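Small wire spice rack, mismatched jars: what order do you put them in?

Tsehay Tilahun
Hello everyone! I finally bought a little black wire rack for my spices, after years of digging through a drawer. None of my jars match (red lids, silver lids, some labeled and some not) and I can't settle on an order.
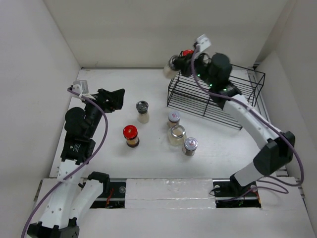
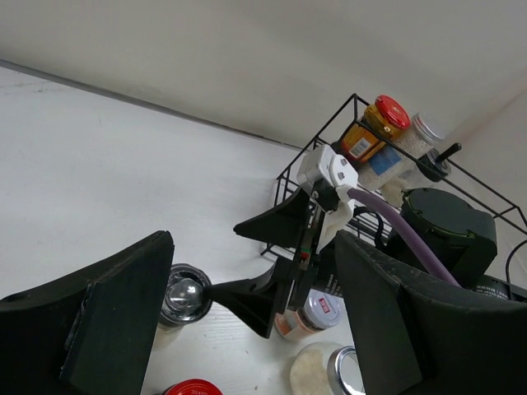

I cook most evenings, usually in a hurry, and I'd love to stop picking up three jars before I get the right one. Alphabetical seems fussy for so few, but my sister in Greenwood swears by it. What do you all do?

Eldana Birhane
Oh, I went through this last September! Put whatever you reach for daily at the front, salt and pepper and so on, and let the baking things go behind. I tried alphabetical with 11 jars and gave up by Saturday, dear. Also write the name on the lid with a marker, especially for the pale powders, which all look alike at suppertime.

Mahmoud Mansour
Tallest at the back. Keep it away from the stove.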